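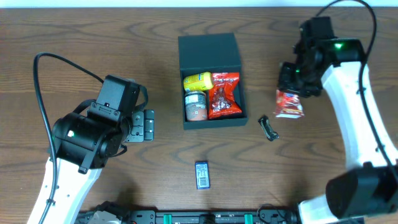 Altow Shared Workcell Practice Project
Progress report to the Limbridge Skills and Industry Fund
Reporting period ending August

1. Purpose of this report

This report sets out progress under the second stage of the grant to Altow. The grant supports the writing and trial of a code of practice for small two-arm robot cells that pack and sort light retail goods. The code is intended for workshops, colleges and small warehouses that do not employ a safety engineer and that have asked for guidance they can follow without one.

2. Work completed

The draft code now has 8 sections. Sections one to five cover the layout of the bench, the start-up check, the handling of goods, stopping and restarting, and the keeping of records. These have been through internal review and are in use at the Cidville site. Sections six to eight cover training, maintenance and the reporting of incidents. They exist in outline and will be written up in full during the next stage.

The trial task has been kept simple on purpose. Everyday packaged items, such as snack packets, cans, bottles and gum, are moved between the tabletop and an open box. The items differ in shape, stiffness and surface finish, and the same rules have to hold for all of them. At the close of the period the project had logged nearly 4,000 handling attempts, against a stage target of 300 for each item type in the trial set.

3. Rules now in force at the trial site

The following rules apply to every session at Cidville.

The bench is cleared of anything not named on the session sheet before power is applied.

Cables on both arms are clipped along the links and checked through the full range of movement at low speed.

Status lights on both arms are confirmed by the operator before the first movement. If either light is out or shows an unexpected colour, the session does not start.

One arm enters the box at a time. The other holds its position outside the box until the first is clear.

Packaged food used in trials is marked as test stock, stored apart from food for staff and never eaten.

An item that falls is left where it lies until both arms have been stopped. The operator records the fall before picking the item up.

4. Handling of printed and reflective packaging

Section three of the code was revised twice in this period. The first version treated all small cartons alike. Staff at Gounder, who supply the project with technical review, pointed out that glossy cartons under a strong lamp can produce bright patches and hard shadows that make the edges of an item difficult to judge from a camera mounted near the gripper.
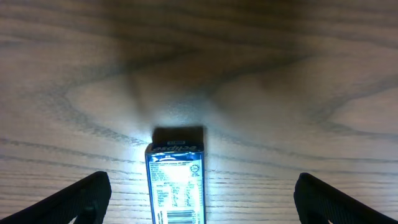
The revised text asks the operator to look at the wrist view before each new item type is introduced and to move or dim the lamp if glare hides an edge of the package. It also asks for clear space on both sides of an upright carton before the fingers close, and sets out how a carton is to be approached so that it is not pushed over by one finger arriving early. Grip force is to be set by item type and written on the session sheet. Operators may lower it during a session but may not raise it without a second person present.

A further clause deals with labels. Where a barcode or an ingredients panel must remain readable after handling, the session sheet is to say so, and the item is inspected at the end of the run.

5. Matters arising

Two departures from the code were recorded. In the first, a session was restarted after a stop without the low-speed check being repeated. In the second, the session sheet did not list an item that had been placed on the bench. Neither led to injury or damage. The restart rule has been moved to the front of section four, and the session sheet now has a space for late additions, to be initialled by the operator.

Spending is in line with the approved budget. The project requests no change to the total, but seeks approval to move part of the travel allowance to printing, as several workshops have asked for bench copies of the rules on washable card.

6. Next stage

Altow will complete sections six to eight and send the whole draft to Gounder for technical review. A plain-language summary will be prepared at the same time. Once comments have been received, the revised code will be offered to workshops in the Limbridge area for trial on their own equipment, and their session sheets will be collected for the final report.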